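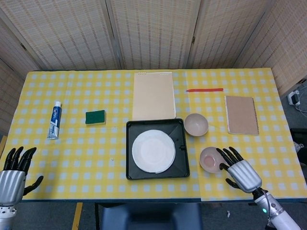 Table-clearing station with the tray, plate and bowls set out, seen from the head camera.

Teleoperation sessions at Plokholm: frequently asked questions

These answers are for new operators and for people visiting the lab for the first time. If yours isn't covered, ask Nasrin Parsa at the front bench or leave a note in the Grikix channel.

What does an operator do?

You wear a headset and a pair of gloves, and the robot's arms and hands follow yours. You do a household task through the robot from start to finish, such as putting a bowl on a tray. Each complete run is saved as one demonstration. The learning team trains on the demonstrations later.

Do I need experience with robots?

No. Most of our operators had none. It helps to be patient and to have steady hands. Everyone does a practice block before any of their runs are kept.

How long is the practice block?

Plan on one morning. You start with large, soft things like the kitchen sponge, then move to the bowls, and finish with the pencil. Flat, thin items are the hardest to pick up because the fingertips have to get underneath them. Hafiz Ismail signs you off when you can do a full task without stopping.

How many demonstrations does a task need?

It varies. The first version of the tray task used 64 and the robot was still clumsy with the bowls. The current set has 147. For a simple task with one object, 46 was enough.

Why is there a toothpaste tube on a table with dishes?

Homes are messy and the robot has to learn which things belong to the task. On the tray task, the dishes count and the stationery, sponge and toothpaste don't. Leave those where they are unless the task card says otherwise.

Can I set the table up the way I like?

No. Follow the task card. The card gives you the objects and a rough zone for each one. Within the zone you can put it down at any angle, and please do change the angle between runs. The checkered cloth stays on for the whole batch. Adi Raju changes cloths between batches and writes it in the log.

Should I move quickly?

Move at the speed you would use to carry a full cup. Fast runs look impressive but the hands lag slightly behind your gloves, and the lag shows up in the data as overshoot. Very slow runs are also a problem, as the robot learns the hesitations.

What if I drop something or knock it over?

If you can pick it up again with the robot in a natural way, keep going. Recoveries are useful. Tag the run "recovered" afterwards. If the object has gone off the table, end the run and tag it "failed". Don't delete it. Sekar Jugah reviews the failed runs every Wednesday and decides what can be used.

Can I guide the arms by hand instead?

Only at the Astell station, which has a lighter arm built for it. At the table station everything is done by remote control. Please don't push or pull the arms there, even with the power off.

Which hand should I use?

Whichever is closer, unless the card names one. If you need to swap an object from hand to hand, put it down in the middle and pick it up again. Passing in the air is a separate task with its own card.

The fingers don't close all the way when I make a fist. What's wrong?

Usually the glove calibration. Pause, open both hands flat, and run calibration again. If it happens twice in one session, stop and tell Henk Vanhove. Don't try to make up for it by squeezing harder.

How long is a session?

Eighty-eight minutes, with a break in the middle. You may stop earlier at any time. Headset wearers sometimes feel queasy in the first week, and if you do, take the headset off straight away.

Is it safe to stand near the robot?

Stay outside the working area while someone is operating. If you need to reach in to reset the table, call "hands in" and wait for the operator to answer "paused". Know where the stop button is before you start.

Am I recorded?

Your hand and head movements are stored. Your voice isn't, and your name is replaced with an operator number before the files go to the Rahman server. Visitors who walk through the camera's view can ask to have that part of the recording removed.

Can I see the robot do the task by itself?

Yes, on most afternoons after 3 pm. It runs the same tasks from the same cards. The tray task is the most reliable at the moment. The pencil still needs work.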